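The standard that fits on a cupboard door

28/07/2019

I have now been sent three drafts of the same good practice code for small handling robots, and each is longer than the one before. The latest comes to 118 pages. It was put together by Sirkholm, who do a tidy trade in telling other firms how to behave, and it carries the names of Eltero and Oravec on the back as supporters. I read all of it over a weekend, and I would like the weekend back.

My complaint isn't that the rules are strict. Plenty of them aren't strict enough. My complaint is that they were written by people picturing a car plant, with a fence round it and a man in a hard hat holding a clipboard. Most of the robots my readers will ever stand next to are doing something far duller. They pick a thing out of a tub, or put a thing into a tub, at a table against a wall.

Section 2 of the draft asks for a "hazard narrative" for every object the machine may touch. Try writing one for a small jar with a lid. Then try it for 200 different things, which is what a modest sorting job might come to, and ask who is going to read the result. I'll tell you what happens, as I've seen it in two firms already: somebody writes one narrative, copies it down the column and changes the noun. The auditor ticks the column. The box file gets fatter and the table is exactly as safe as it was on Monday.

Meanwhile the questions I'd want answered get half a page between them. How fast may an arm move with something in its grip? Where may two arms share the same bit of air, and which one gives way? Who decides what a bin is for, and where is that written down so that a person walking up to the table can read it? 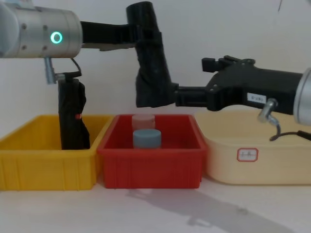
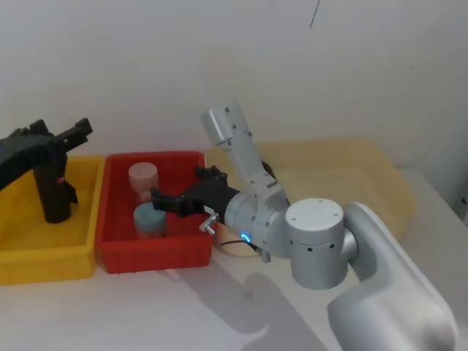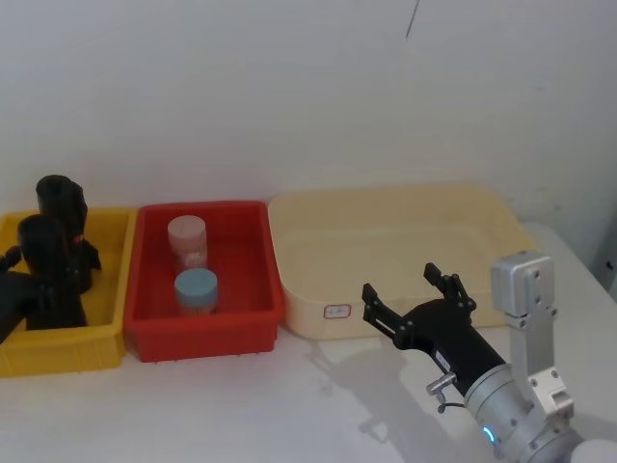
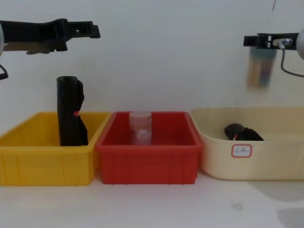

Yellow, red and cream bins on a white table: the kind of job the code has to cover.

The draft does have a view on colour. It says containers "should be distinguished by colour or other suitable means", which would allow almost anything, including a shrug. Colour is a fine start, but it tells you that two bins are different and leaves out what the difference is. A newcomer can't guess that red means "check again" or "finished" or "don't touch". If the meaning lives only in the software, then the person with their hand over the rim is the one party in the room who hasn't been told.

I put this to Sarita Pathak, who has set up more of these tables than anyone on the drafting side, and she was kinder than I am. She thinks the long code does some good by making managers nervous. "They buy the thing, they see the page count, they ring someone," she said. Perhaps. I'd answer that a nervous manager buys a second fat document to go with the first, and I notice that Sirkholm sell those as well.

She also pointed me to Tranorar, where the working rules are on one sheet taped inside a cupboard door. It gives a top speed for a loaded arm and another for an empty one. It says which arm yields. It says every bin is labelled in words, in letters big enough to read standing up, and that nobody reaches in until both arms are parked. The sheet was last changed in December, after an argument about the labels, and the person who lost the argument signed it anyway.

I don't claim one sheet is enough. It has nothing on maintenance, and I'd want a line about loose cables and another about who may change the speeds. Add those and it still fits on the door. What bothers me is that under the new draft Tranorar would fail, for want of narratives, and the firms with the copied column would pass.

Comments on the draft are open to anyone. I've sent mine, and I kept it to 2 pages.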